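Progress report to the Paucar Fund
Community meals and cooking classes, Rurngate Hall
Prepared by Benjamín Acuña, June 5, 2019

You asked for two pages and no adjectives. I have managed one of these.

Attendance. The Tuesday-style free-for-all is gone and we now take sign-ups, which people ignore in good spirits. The beginners' class has 31 names on the list and a kitchen that holds 14 cooks, provided none of them wants to open the oven. We split the class in two after the second session. The later group is better at soup. The earlier group is better at leaving on time.

Money. Of the $1,000 set aside for ingredients, we have spent a little over half, mostly on onions and on replacing the good olive oil that keeps getting used for frying. The Clenden grant paid for the new sink, which drains. I mention it because the old one held opinions on the subject.

Recipes. Venkatesh Iyengar has finished the lentil chapter of the class booklet and started on rice, a topic on which every household in Rurngate has written to correct him. We plan to print 50 copies in November. The Stuma print shop has quoted us a fair price and a delivery date I don't believe.

Tableware. Bright colors and wipeable surfaces remain the house style.

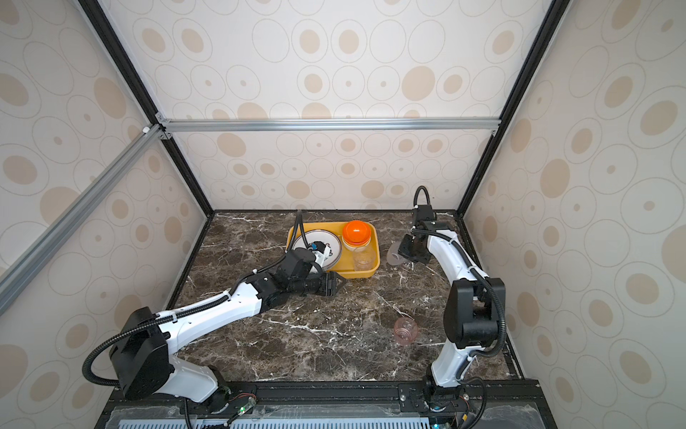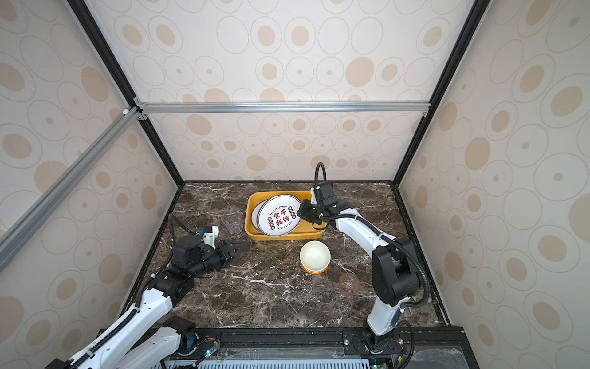
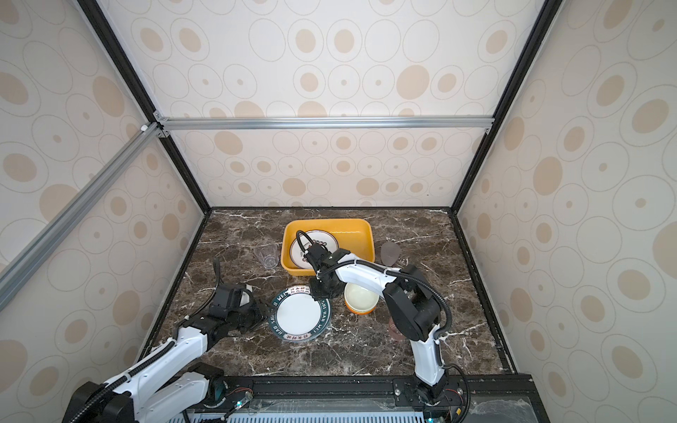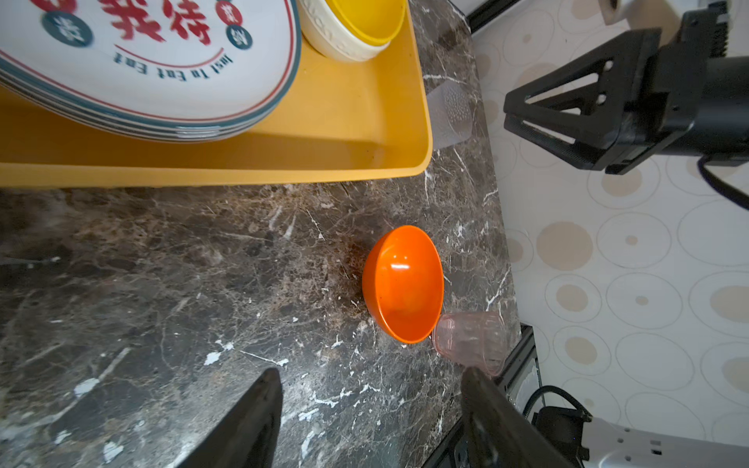 Problems. The hall's booking calendar still gives us the same evening as the choir every few weeks. We have cooked through most of a requiem. The landlord says a fix is coming, and he said so in last year's report too. Two of our knife-skills sessions were also lost to a broken boiler, and we would like to move them into the fall without asking you for more money.

Request. Please let us shift what remains of the printing line into ingredients if the Stuma quote holds. A yes by email is fine. The receipts are in the blue folder, in the order in which I found them.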